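Home | Topics | Family Life | Trying, Expecting, After | Ask

Reading time: 6 min
206 views this week · 8 comments · Share

How do you handle baby news when you've stopped trying?

Posted 26th June by Drollero

I've been going back and forth on whether to post this, so forgive me if it rambles. My husband and I tried for a baby for years. We did the charts, then the pills, then two rounds of IVF at a clinic over in Olivares, and in April we sat in the parking lot after the last appointment and decided we were finished. It was a calm talk. We got tacos on the way home. I want to say that because people picture a lot of sobbing and it was more like the end of a very long shift.

So I'm mostly okay. I sleep again. I've started buying jeans without thinking about whether they'll fit in three months. What I am not okay with is the announcements. My younger sister is due in the fall, a cousin is due a bit after that, and my closest friend at work told me last week that she's ten weeks along. She told me by the copier with her hand on my arm, and she was so careful about it that I ended up comforting her! I said all the right things and then sat in my car through lunch with the radio on.

Now there's a shower for my sister, and my mother would like me to co-host. She hasn't said "you have to" but she has sent me 3 links to balloon arches. My sister knows about the IVF. She doesn't know we've stopped, and I don't want to tell her right now because it would land on her like I'm asking her to feel bad.

I love her. I'm going to love this kid to pieces, I really am. I just don't know how to get through an afternoon of guessing how big around she is with a piece of yarn. Do I go? Do I host? Do I send a big present and come down with something? And does the copier thing get easier, or do I need a plan for that too?

Sorry for the length. My husband says skip it all, but he'd skip his own birthday.

12 people found this helpful to read · Share

Kosonari

Oh, I could have written this. We stopped four years ago, after a loss and then a long stretch of nothing at all, and the showers were the worst part for me too – worse than the actual babies, strangely. Once a baby is there it's a person who spits up on you and you get on with it. A shower is a whole room of people looking forward to something.

I'd go, and I would not host. Those are very different jobs. A host can't leave. A host gets asked where the scissors are, has to stand next to the guest of honor for photos, and hears "you're next!" from every aunt who comes through the door. A guest can turn up with a nice bag, eat a sandwich, and be gone before the presents are opened.

What worked with my own mother was offering her one solid thing in place of the whole party. I told her I'd do the food, drop it off that morning and set it out before people came. She was thrilled, as she hates cooking for a crowd. I spent the first part of the shower in the kitchen fussing with trays, and it gave me something to do with my hands. I went in for cake. I'd drive yourself, too, even if you usually ride with somebody, and park where you can't get blocked in. I learned that one at a cousin's house, stuck behind a minivan while the games went on and on.

On not telling your sister, I think you can wait. It's your news. I held on to ours for months and told my sister on a walk, after her daughter was born, when she wasn't hormonal and I wasn't raw. She cried, I cried a bit, and then we talked about her gutters. She did say she wished she'd known earlier, so take that for what it's worth. But she also said she was glad it hadn't been mixed up with the shower in her head.

The copier stuff does get easier. It went for me from a punch, to a pinch, to a sort of "oh, okay" that passes by dinner. I ask people to text me now. My close friends all know it: text me, let me have my face to myself for an evening, and I'll call you tomorrow and be happy for you out loud. Every one of them has been relieved to have instructions. 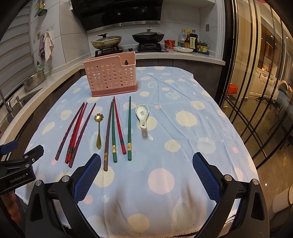 Drollero wrote back under this that the food idea might save her, and that she'd already called her mother and offered to do dumplings and a big noodle salad. Her mother wanted to know if that "went" with balloons. She also asked whether Kosonari ever regretted going to any of them, the showers, or whether it was always better to have shown up.

Kosonari again

I regretted one. It was for a coworker I barely knew, two weeks after my loss, and I went because there was a sign-up sheet and my name would have been missing from it. I should have put money in the envelope and stayed home. So maybe that's my rule – go for the people you'd visit in the hospital, and let the others have a card. For my sister I'm glad I was there. I have a picture of the two of us with frosting on our plates and I like it a lot now, which I would not have believed that day.

And yes, dumplings go with balloons.

31 likes · Reply · Share

Bresum

just dont go. its one afternoon and she'll be so busy with gifts she wont even notice. my wife skipped hers (her brothers wife) and everybody lived. send diapers, people always need diapers

2 likes · Reply · Share

Olivares Mom

I'm on the other side of this, so feel free to scroll past. I was the pregnant sister. Mine hosted my shower, did everything beautifully, and I found out a year later that she'd had a failed transfer the same week. I felt sick about it. I'd been complaining to her about my ankles!

I'm not saying that to push you into telling her. I only want to say that if your sister is anything like me, she would far rather have you for half an hour in a decent state than all day with a smile stapled on. You could give her a very small version: "It's been a rough spring for us, I don't want to talk about it yet, I'm so happy for you and I may leave early." She'll probably guess some of it. Let her guess.

As for your mother, mine only backs off if she's told what to do next, so send her to pick the balloon colors. That should keep her going for a while.

For your friend at work, I'd go easy on yourself. She sounds kind and a bit clumsy. Maybe have lunch with her in a few weeks and talk about anything else for most of it – you may find you missed her.

19 likes · Reply · Share

462 followers of this topic · Related topics | Next | Back to top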